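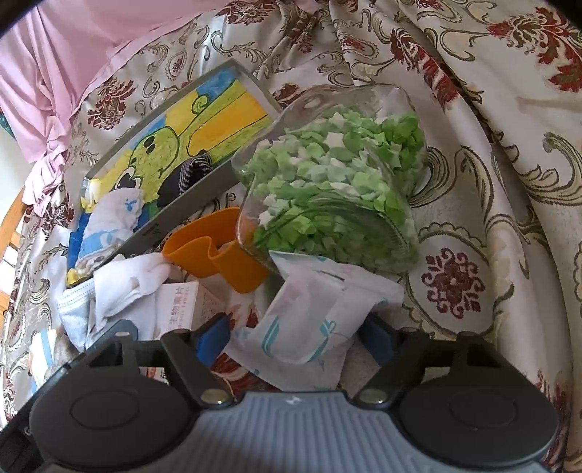 Attachment 1, room 7: bedspread and framed drawing on the bed.

Ticket 1783
Subject: Room 7 ventilation unit drops to low speed, shows offline in gateway
Site: Skovmont guesthouse
Equipment: Saber room controller, Prakholm gateway
Opened: 16 June 2023
Priority: Normal
Status: Closed

Initial report (site)
The ventilation unit in room 7 keeps going back to low speed. Setting it to medium on the wall panel works for a few minutes, then it drops. The gateway page shows the room as offline when this happens and online again shortly after. The other rooms hold their setting. The panel itself stays lit and responds to the buttons the whole time. We have switched the panel off and on at the breaker twice with no change. The controller in this room was replaced in the spring after the old one lost its display.

Support reply
Please send the gateway event log and the settings export for room 7 and for one room that works. Do not reset the gateway before exporting. The event log is held in memory and is cleared on restart.

Site
Log and both exports uploaded. The working room is the one next door, same floor, same side of the building.

Support, log review
The log shows a repeating pattern for room 7:

controller check-in received, state online
no check-in, timeout reached, state offline
fallback command queued, speed low
controller check-in received, state online
fallback command delivered

The pattern repeats at a steady interval, day and night. Radio faults normally leave an irregular pattern, and signal strength in the log is good on every check-in. There are no checksum errors and no rejoin events. The controller is not losing its connection.

The fallback command explains the speed change. When a room goes offline the gateway queues a low speed command so that a unit with a dead controller does not run at full speed indefinitely. The command is delivered at the next check-in, which in this case is from a controller that was working normally.

Support, settings comparison
Room 7 export: check-in interval 300 seconds, offline timeout 200 seconds.
Neighboring room export: check-in interval is shorter than the timeout, as it should be.

With the values in room 7 the gateway will mark the controller offline once in every check-in cycle. The interval is stored in the controller and the timeout is stored in the gateway, so replacing the controller changed one and left the other alone. The replacement unit is running on its factory interval.

Steps for the site:
Hold the menu button on the wall panel until the service page opens.
Go to Network, then Check-in.
Set the interval to match the neighboring room.
Save, and wait for the panel to return to its main page by itself. Leaving the service page early discards the change.
In the gateway, open room 7 and select Clear queued commands.

Site
Interval changed. The panel went back to the main page and the value looked right. Cleared the queue. The unit was still on low an hour later. Log uploaded again.

Support
The new log still shows the old check-in interval. The value displayed on the service page is the one entered, and it is not applied until the controller has confirmed it with the gateway. The confirmation was refused. The gateway entry for room 7 is still tied to the serial number of the old controller, and setting changes from an unknown serial are ignored. Check-ins are accepted by room address alone, so the room has looked healthy in every other way.

Additional steps:
In the gateway, open room 7 and select Replace device.
Enter the serial number from the label behind the panel cover.
Wait for the state to change from pending to paired. This can take up to 7 minutes.
Repeat the interval change on the panel.
Clear the command queue again.

Site
The serial was rejected the first time. The last character on the label is a letter O and we had entered a zero. Paired on the second attempt. Interval changed and the queue cleared. Unit set to medium and left alone.

Support
Please leave it overnight and upload one more log.

Site
Log uploaded. Still on medium this morning. No offline entries for room 7.

Support, closing note
Confirmed in log. Check-ins arrive inside the timeout and no fallback commands have been queued since pairing.

Cause: controller replaced without running Replace device in the gateway. Factory check-in interval longer than the site's offline timeout.
Fix: device re-paired, interval corrected, queue cleared.
Parts used: none.

A request has been passed to Kurkedico firmware support to show a warning on the service page when a change is refused. It is listed for review in July. Until then, check the gateway log after any change made at the panel.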